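Progress report no. 7 – management system certification, Plovska and Sorko sites
To: Osamu Nakajima
From: Nkechi Okoro
Wed 16 March

Osamu – short one, I'm between trains. Full tables when I'm back at my desk.

Where we are

Plovska stage 1 audit done. Two days on site, auditor was fair, a bit slow on the paperwork side but fair. No major findings. Minors are mostly document control: old revisions of the welding procedure still pinned up in bay 2, calibration labels that don't match the register, one supplier approval with no signature. All fixable before stage 2. Zainab has already closed the supplier one.

Sorko is behind. I said in February that the internal audit would be finished by the end of the month and it wasn't. Reason is simple enough, the site manager changed and Adebayo had to start the process map over with the new one. He's through purchasing and goods in, now on production. Design and after-sales still to do.

Documents

Almost 200 procedures and forms on the old list when we began. A lot were duplicates, or the same form under a different department's name. Merged what we could. Yetunde is keeping the master list and from now on it is the only list, please don't let anyone at Sorko send round there own spreadsheet again.

Still missing:
Management review minutes for last year (Plovska has them, Sorko does not)
Risk register sign-off, both sites
Training records for the night shift at Sorko
Customer complaints procedure – draft exists, no owner

Training

Internal auditor course ran at Plovska, 17 people, all passed the written part. Three want to go on to lead auditor. I'd support two of them now and the third after she has a couple of audits behind her. Sorko course is booked but the room isn't confirmed.

Šimkus did the teaching and I was happy with them. Slides a bit heavy on clause numbers, light on what you do when somebody argues with a finding. I've asked for more practice interviews next time and they agreed, same price.

Money

On budget for training. Over on travel, becuase the Plovska audit dates moved after tickets were bought. The certification body's invoice for stage 1 is in and matches the quote. Stage 2 quote assumes both sites in one week. If Sorko slips again we pay for a second trip and that isn't in the plan.

Fiteck calibration contract: they want a yearly fee up front. I have not signed. Would like your view on that, their turnaround is good but we'd be tied in before we know how many gauges Sorko really uses.

What I need from you

Decision on Fiteck.
A call to the Sorko manager, from you and not me, to say the internal audit has first claim on his supervisors until it's finished.
OK to spend the leftover training money on the two lead auditor places.

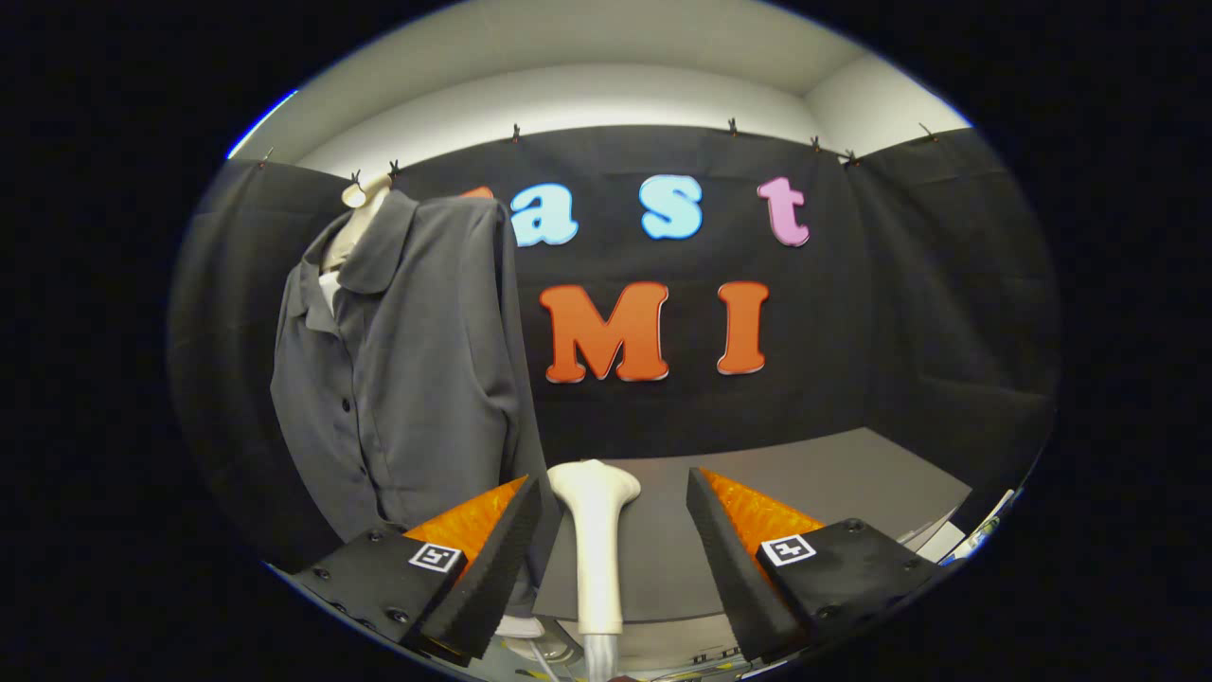

Next period

Finish the Sorko internal audit, 10 working days if the supervisors are released. Close Plovska minors and send the evidence pack to the auditor. Management review at both sites, same agenda, Yetunde to circulate. Confirm the stage 2 dates in writing before any travel gets booked.

Adebayo covers for me Thursday and Friday. Anything on the invoices, ask Zainab.

Nkechi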